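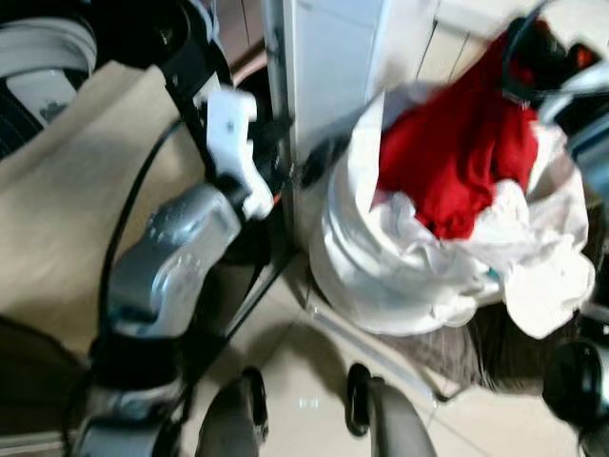 Jabari Tanui asks whether the arm's own links should be removed from the depth data before or after the scene is segmented, as the order appears to change the grasp candidates that the planner receives.

The full text of the request, as submitted to the Dulham Robotics Help Forum on September 17, 2023, is reproduced below.

Our group operates a mobile manipulator in a domestic setting. The head camera supplies color and depth, and the Tristar planning package generates grasp candidates on cloth and other soft items. A typical target is a red cloth bunched at the top of an open white bag, standing on a rug near a white cabinet, with glossy tile around it. The arm is frequently in view of the head camera at the moment the plan is requested.

Two difficulties have been observed. First, candidates are sometimes proposed on the arm itself, most often along the gripper bracket and on the cable. Second, when the self-filter is enabled with a padding of 80 mm, these false candidates disappear, but so does a portion of the cloth whenever the arm is near it. The segmentation stage receives 4000 points after downsampling. Reducing the padding restores the cloth and also restores the false candidates on the cable. The robot description file is the one supplied with the platform and has not been modified. Guidance on the correct order of operations, and on suitable padding, would be appreciated.

Angus Hepburn

The self-filter should be applied first, on the full-resolution cloud, before any downsampling or segmentation takes place. If downsampling precedes the filter, points belonging to the arm and points belonging to the cloth may be averaged into the same voxel. Such points lie on neither surface. The filter then either retains them, which produces false candidates, or removes them, which erodes the target.

A padding of 80 mm is excessive for this purpose. It is generally used to conceal a different fault, and the following should be examined before the value is adjusted again.

Confirm that the joint states and the depth image carry comparable time stamps. If the head camera is delayed relative to the joint states, the filter removes the arm from the place where it is now and leaves it in the place where it was when the image was taken. This may be tested by holding the arm still for several seconds and requesting a plan. If the false candidates on the bracket vanish when the arm is at rest, the fault is one of timing, and the filter should be made to look up the transform at the image stamp.

Confirm also that the description file contains every part that is mounted on the arm. Supplied files commonly include the links and omit brackets, adapters and cables. A bracket can be added as a fixed link with a simple collision box. A cable cannot be modeled in the same manner, as its shape changes with the pose of the arm. For the cable, a coarse capsule attached to the nearest link is usually sufficient, provided that it is used by the perception filter only. If the same capsule is passed to the motion planner, many valid poses will be rejected.

Once these matters are corrected, begin with 10 mm of padding on the links and increase it only where residual points remain. Padding should be set for each link separately.

One further remark. Glossy tile returns unreliable depth in bright light, and a plane fit to the floor may tilt as a result. It is advisable to fit the floor plane after the arm has been removed and to limit the permitted tilt.

flakport_user

We had this also. Turn the self-filter off and crop the cloud to a box over the bag. It worked for us.

Özkan

The crop described in the previous reply is acceptable when the bag remains in one place and the arm is parked outside the box. It offers no protection once the arm reaches into the box, and that is the case described in the request.

I concur with Mr. Hepburn regarding the order. I would add that the mask may instead be computed in the image, by rendering the robot model from the camera pose and discarding the covered depth pixels. We adopted this method in April. It preserves more of the cloth at the boundary, because the margin is specified in pixels and does not grow into the volume behind the arm. The camera calibration must be sound — an error in the head tilt joint will shift the entire mask — and the calibration should therefore be verified before the two methods are compared.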